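Breakfast Service and Table Setting
Unit 4 handout: The Bread Basket
Instructor: Souad Shawky

Welcome back! Today we get to my favorite part of the breakfast table, and I hope that by the end of the session you'll look at every bread basket you meet a little differently (I can't walk past one anymore without fixing it).

Reading before lab: Mounir Morsy's chapter on buffet layout, page 143 to the end of the section.

Key terms
Liner: the cloth inside the basket. Fold the corners under.
Face: the side of the pastry the guest sees first. On a croissant it's the ridged top.
Landing space: the clear patch of cloth in front of the basket, where pastries wait before they go in.

Choosing the basket
Oval wicker is a joy to work with! A croissant is long and tapered, so it follows the curve of an oval and the points stay in one piece. Round baskets are better for rolls. Set the long side toward the guest and leave a hand's width of cloth in front.

Cloth color
Plain and pale, please. Gray is lovely under golden pastry, and it's much kinder to crumbs than navy (ask anyone in last October's group).

Placing croissants
Lay each one down flat, ridges up, points left and right. Pick it up by the middle, where it's thickest, and go lightly, the layers crush so easily. Start at the back of the basket and work forward, overlapping the points a little.

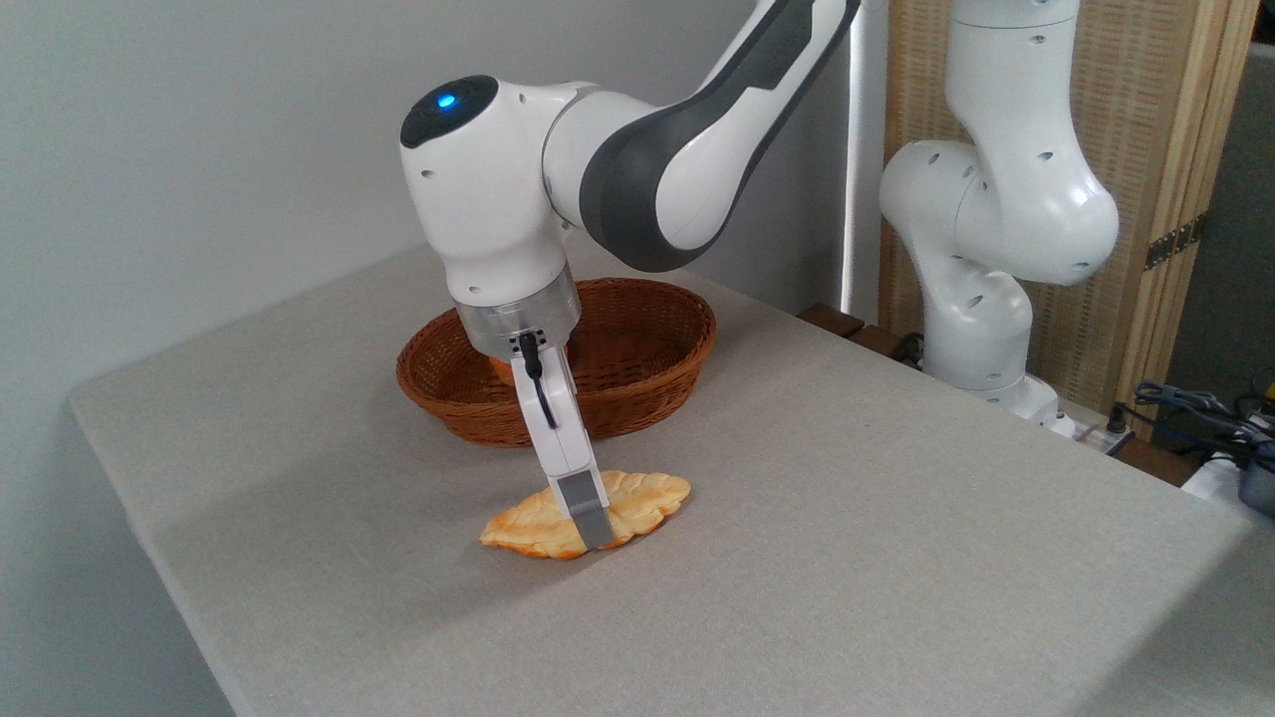 Fig. 2. Croissant on gray cloth in front of an oval wicker basket, the gripper's fingertips pressing on its middle.

For lab
Bring one liner and one basket, any size. You'll have 30 minutes to set a full table, and Latifa Abdelaziz will be judging the baskets with me. Sketch your layout first, and try two versions if you have time. I can't wait to see them!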